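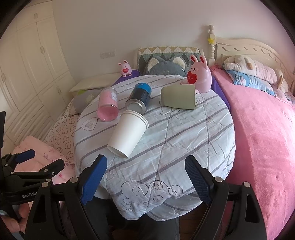
Flendura Publishes Practice Guide for Recording Handling Tasks in Private Homes

Monday, May 30, 2022 – Flendura today released the first edition of its practice guide for teams that record household handling tasks with hand-held grippers. The guide sets out what a recording team should agree with a household before it arrives, how objects and surfaces should be prepared, and what must be checked before any recording is passed on for use in training robots.

The guide was written over two years with input from Hudness, which makes fixtures for robot test benches, and Ginting, a provider of annotation services. It is 100 pages long and can be downloaded free of charge. A printed copy will be sent to every member organization in November.

Existing safety rules for industrial robots deal mostly with fenced cells, machine guarding and trained operators. They have little to say about a person walking through a family's bedroom or kitchen with a gripper in hand, picking up cups and jars. Teams doing this work have so far written their own house rules, and those rules differ a good deal from one team to the next.

"We read every set of house rules that people were willing to send us," said Irén Csonka, who led the drafting group. "Some were one page and some were sixty. Most of them agreed on consent and disagreed on nearly everything else, especially on what to do with the things a family leaves out."

The guide is divided into four parts. The first covers consent. Every adult living in the home must sign, including adults who will be away on the day. Rooms used by children need a separate line on the form, and consent can be withdrawn for a single room without affecting the others.

The second part deals with objects. Glass may be handled over a bed, sofa or other soft surface, but lifts over a hard floor are limited to knee height unless a mat is put down. Pressurized cans must be checked for damage, and their caps or nozzles must be secured before the first grasp. Medicines, blades and open liquids are excluded from all sessions in occupied homes.

The third part covers the room itself. Teams are asked to leave furniture, bedding, toys and decorations as the household keeps them, and to remove only items that show names, addresses, faces or account details. The drafting group discussed this point at length. An earlier draft had called for surfaces to be cleared and covered with a plain sheet.

"Patterned quilts and crowded shelves are what a home robot will meet," said Tin-yau Chiu of Hudness. "If you strip the room first, you have gone to a lot of trouble to visit a house and then recorded a lab."

The fourth part is a checklist for release. It asks for a review of each recording by a person who was not present at the session, a log of dropped or damaged objects, and a written record of how long files will be kept. Reviewers must look at the edges of wide-angle footage as well as the center – details in the corners were the most common item missed during the trial of the checklist, which covered 1,270 recordings.

Use of the guide is voluntary. It does not replace local law on privacy or workplace safety, and Flendura does not certify teams against it. Organizations that follow the guide may say so in their own documents, provided they name the edition and list any clauses they have left out.

Comments on the first edition are open to anyone and should refer to clause numbers. Marcelle Coste will chair the group that reviews them. Topics already set down for the second edition include shared housing, pets and sessions in care homes.

Press contact: Sevim Eren, Communications Office, Flendura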